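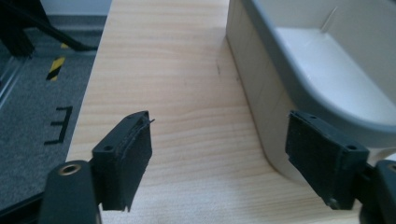

May, bench notes, love songs compilation

Goal for the month: finish the transfer and sequencing of the slow-dance compilation for Brasia. Working from the Wendley reels where we have them and from the 45s where we don't.

9:20 am. Counted the catalog again so the spreadsheet and the shelf agree. 956 titles tagged "romance" in our own database, 218 of those with a usable master. The rest are either second-generation dubs or only exist as a line in the old ledger. Brasia wants a single LP, so this is more than enough.

Deck alignment first. Azimuth was off on the right channel, same direction as last month. Reset it with the test tape and marked the screw with a paint pen so we can see if it drifts. Hiss is down a little after cleaning the heads. Hum at 60 Hz still there on the second input. Swapped the cable, no change, moved to input three and left it.

Side A, working order. Opened with the organ ballad, then the duet, then the waltz. The waltz comes in a good deal quieter than the duet and I don't want to squash it to match. Brought the duet down instead. Left a longer gap before the waltz, which helps.

The Thammasiri single is the problem child. Great song, the one everybody asks for, but our copy has a click on every turn through the first verse. Ran the declicker at a light setting and it took the edge off the brushes on the snare. Went back and did the clicks by hand up to the first chorus. Slow going. Stopped there. Ask Brasia if they have a cleaner copy before doing any more.

1:45 pm. Side B. Himach sent their two instrumentals as files. Both peak at full scale and sound like it. Wrote back asking for versions before limiting. If they don't have them we can use the shorter one and drop the other.

Tried ending the side on the breakup song as a joke and then listened to it straight through. It works better than the wedding one. Leaving both in the session, muted the wedding one. Needs a second opinion from whoever is in tomorrow.

Running order stands at 10 tracks, five a side. Side B is the longer of the two and I'd like to trim it. The fade on the last track could come in earlier without hurting anything.

Session folder is at 2,137 files, mostly undo history and old bounces. Do not delete the ones marked KEEP, the hand-edited verse is in there. Backed up to both drives before leaving.

To do:
Chase Himach for the files.
Re-check azimuth cold, before the deck has warmed up.
Type up label copy for side A. Writer credit on the waltz is spelled two ways in the ledger, check against the 45.
Order more splicing tape, down to the last roll.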